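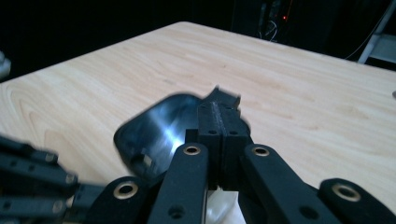
Issue 25, page 6

The Long Table

By Sunee Hemmin

The night train to Drillumden used to carry a dining car. It left the junction after dark, and anyone who wanted supper had to sit wherever the steward put them, often across from a stranger. The car was taken off the line one December and replaced by a trolley with sandwiches. Ottilie Rüegg, who grew up in the town and now runs a guesthouse there, still brings it up with people who had nothing to do with the decision.

Her guesthouse serves one dinner a night at one table. There are no small tables for couples. Guests who ask for one are told, politely, that there is a bakery across the square with a bench outside.

"People think I'm being strict," she told me. "I have one table and one pot of soup. That's the whole policy."

Shared tables in inns were once common enough that travelers rarely wrote about them unless something went wrong. You paid for a bed, and the meal came with it at a set hour. If you were late you ate bread. The separate table with its own menu and its own bill came later to places like Drillumden, and in the smaller villages up the valley it hardly came at all. Kaltusent, the last stop before the pass, still has an inn where the bench runs along the wall and you slide down to make room.

I ate there three nights running. The first night I sat beside two road engineers who talked about drainage until the plates were cleared. The second night was a family whose youngest child fell asleep against my arm. On the third the cook sat down with us, ate quickly and went back to the kitchen to start the dough. The soup was barley each time, and dinner was at 7 sharp.

My own family comes from Srithong, where eating alone was treated as a small emergency. If my grandmother saw a man eating by himself at the market she would ask whether his people were sick. At home the rice stayed in the middle and the other dishes went around it, and you took a little at a time. Taking a lot at once was bad manners. So was finishing the last piece of fish, which meant that one piece of fish could sit there for a very long time.

When I moved to Fenby for work, I rented a room above a hardware store and ate at the counter with the radio on. I did that for most of a year. Then the landlady's sister began a supper on the ground floor after closing, with the display shelves pushed back. You brought a dish or you washed up. I mostly washed up.

The suppers are still going. Over the years they have served 3,219 plates, a number I have only because the sister writes each night's count in an old order book and adds it up when she is bored. She has rules, and she has written those down too. Phones stay in coats. Newcomers sit in the middle of a side, never at an end. Arguments about parking are to be held outdoors.

Rüegg has heard about the Fenby rules and approves of most of them. She disagrees about newcomers. She puts hers at the end nearest the stove, where they can talk to her while she ladles, and moves them inward on their second night if they are staying.

Last winter a man wrote ahead to ask if he could have his dinner sent up to his room. She wrote back that the stairs were steep and the bowls were full. He came down in his socks, had two helpings and stayed to play cards with the postman.

She is booked through the end of the hiking season. After that she closes for a month and eats at her brother's house, where there are five children and she is not allowed to choose her seat.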